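Closing deserves its own hours

I taught wound closure at the teaching hospital in Kuvcombe for 14 years, and in that time the hours set aside for it went down twice. The last cut came in September. First-year trainees now get 2 afternoons of stitching before they are expected to close on a patient with someone watching. I think that is too little, and I think the reason it keeps getting trimmed is that most people see closing as the part that comes after the operation.

It is the part the patient sees. People who have had a gallbladder out or a knee repaired have no opinion on how the inside was handled, because they can't look at it. They look at the line on their skin every morning for the rest of their lives. 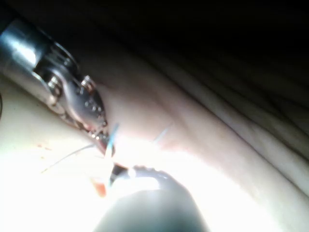 Photo: Enuvach Surgical Review

Thread is hard to manage. It is thin, it slides, and against a pale surface under strong light a length of it can fade out of sight a short way from the instrument. A short end held in the jaws is easy to follow. The long strand lying off to the side is the one trainees forget, and it is the one that catches. I used to tell them to find every piece of thread they could see before they moved anything, and to say it out loud. They disliked this. It slowed them down, and I wanted them slowed down.

The other thing that takes time is tension. Pull a stitch too tight and the edges bunch up and lose their blood supply. Leave it too loose and there is a gap. No drawing teaches this. You learn it by tying a great many knots and cutting most of them out again. I kept a record for one group of trainees, and between them they tied 2,806 knots over a term. By their own marking, 1,042 were good enough to leave in. I was pleased with that number. Their supervisors at Bisusham were alarmed by it, and asked whether the course was working. I told them that was what practice looked like and that they should give us a longer term. We did not get one.

The argument against me is about time and money, and it is a fair one. Trainees have a lot to learn. Staples and glue do well on many wounds, and nobody should stitch a cut that glue will hold. The Ruggiero report, which our board leaned on when it made the last change, said that trainees pick up closure on the job anyway. Some do. They pick it up at the end of a long case, when the senior surgeon has left the table and everyone else in the room wants to go home. I can't think of a worse hour to learn anything that needs patience.

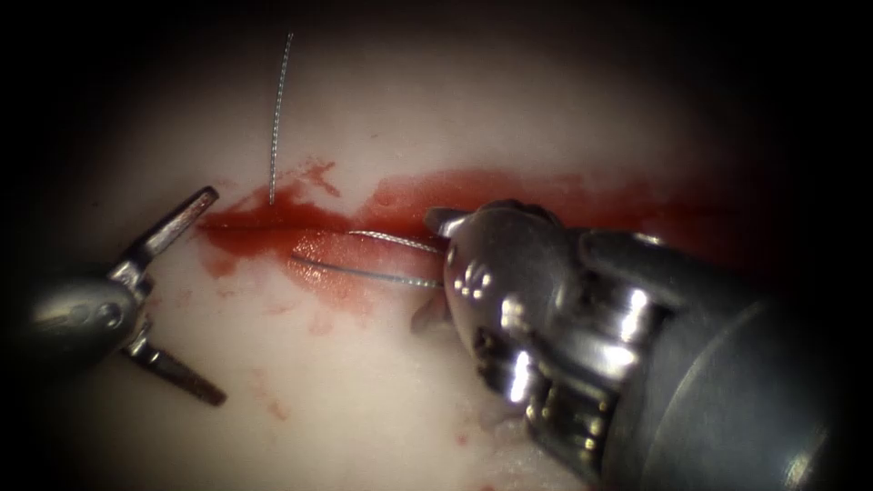
Red along the cut, instruments on both sides, fine suture in view.

Blood changes the job, too. A clean pad has an edge you can see. Once there is red smeared along a cut, the edge is harder to pick out, and the color spreads into a stain that makes the whole area look wider than it is. A trainee who has only worked on clean pads will tend to place the first stitch too far out. I would like every practice session after the first to include some mess, and I would like it done in good light with no clock on the wall.

What I am asking for is modest. Put the hours back to where they were before the first cut. Hold the sessions in the morning. Let trainees repeat the same plain stitch until they are bored with it, and then have them do it again with the other hand. Grade the closing separately, so that a neat operation with a poor closure gets marked as having a poor closure.

The board meets again in the spring and I have sent them this in a longer form, with the knot counts attached.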